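Ordering Spare Connectors and Terminals - Frequently Asked Questions

Who can order from Amundsen Parts?
Anyone. You don't need a trade account, but trade customers get an invoice instead of paying by card at checkout.

Is there a minimum order?
No. Orders over $129 ship free within the lower 48 states. Smaller orders pay the flat rate shown in your cart.

How long does delivery take?
In-stock items leave our warehouse within 2 working days. December orders can take longer - please check the notice on the home page.

What does "Uletti fit" mean on a listing?
It means the part fits the older Uletti range of control panels. It will not fit the newer ones, even where the pin count matches.

Can I return a part I ordered by mistake?
Yes, if it is unused and still in its bag. Send it back within 3 weeks. We refund the price of the part but not the shipping. Terminals that have been crimped can't be returned.

I don't know my part number. What should I do?
Look for a molded number on the old part first. If it is worn off, email us clear photos from more than one side and tell us what equipment it came from.

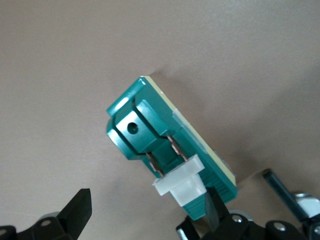

Teal-green plastic housing

Does color matter?
Sometimes. Makers use color to tell similar parts apart, but it varies from one maker to the next. Match the number first.

Do you sell crimping tools?
We carry 2 hand tools, both listed under Workshop. We don't rent tools or repair them.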